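**Old black tower, empty socket: worth saving or strip it?**

**trenport_tom** wrote:
Picked up a black desktop tower with the side off, and I'm trying to decide whether to rebuild it or pull it for parts.
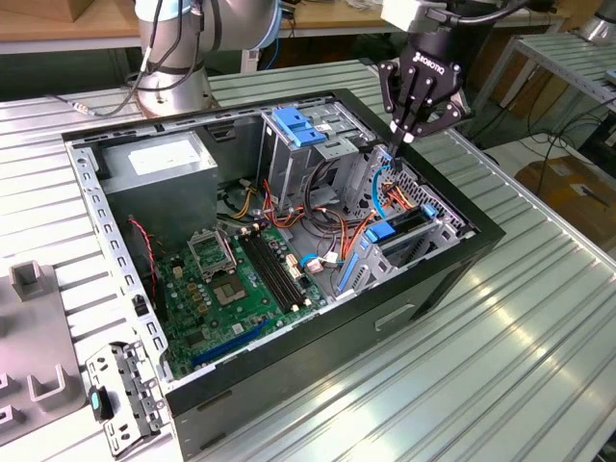
The board has no CPU. I paid 14 dollars for the whole thing, so I'm not out much either way. I want a plain machine for spreadsheets and printing labels. Has anyone put money into one of these lately?

**solderwick** wrote:
Look at the socket before anything else. Strong light, low angle, check for bent pins or junk. If it's bad, the board is done and you can stop there.

Keep the blue drive rails whatever you decide. They get lost and then the drives rattle around.

**Mughal343** wrote:
I'd strip it. Power supply, drive cage, rails, the bracket with the teal latch. By the time you buy a processor, cooler, memory and a drive you've spent more than a used office PC that already boots.

**blazena_s** wrote:
Disagree with Mughal. Used processors for old boards are cheap if you aren't picky. I did two of these last October and they both still run. Get the board number and look up the supported list first.

Also tie up the red and yellow power wires before you close it. They always end up in the fan.

Blažena Šťastný

**Mughal343** wrote:
Cheap until the board doesn't post. Then you own a processor too.

**trenport_tom** wrote:
Socket looks clean to me. Board number is partly under a sticker, I can make out 1102 at the end. I have an Ultora drive in a drawer but no cooler.

**solderwick** wrote:
Don't trust the old supply just because the fan spins. Test it with a meter or a plug-in tester. And leave the retention bracket alone until you have a chip to put in. People lean on it and bend something.

**flulico_fan** wrote:
Same question here with a Flulico case. Does the side panel on yours slide back or lift off? Mine is stuck at the rear corner.

**blazena_s** wrote:
Start your own thread for that one, with the case model in the title.

**trenport_tom** wrote:
Ordering a tester. If the supply is bad I'll part it out, otherwise I'll look for a processor.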